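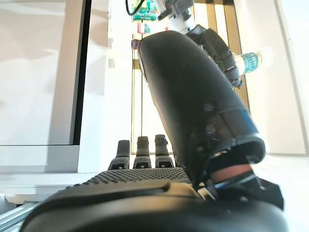 Ismail Abou Zeid reckons most of us pick up 200 things before lunch and never give our hands a thought, and he asked me to put that right at the top, so there it is.

PRUKWOOD, June 15, 2019 – I'm chuffed to tell you that Lovulness is opening Hold, our little winter show on hands and grip, at the Slaoui Rooms in Prukwood! It's all about fingers, thumbs and the surfaces that help them hang on to stuff (I've become a complete bore about textured grips, ask my family). We've been planning it since January, and there are 11 displays plus a big bench where you can have a go at jars, pegs, keys and a very stubborn paint tin. Over 800 people came through our last show, so do book if you're bringing a mob. Entry is free and kids are welcome – my favourite colour labels are down at their height.

Media enquiries: Lovulness front desk, Slaoui Rooms, Prukwood.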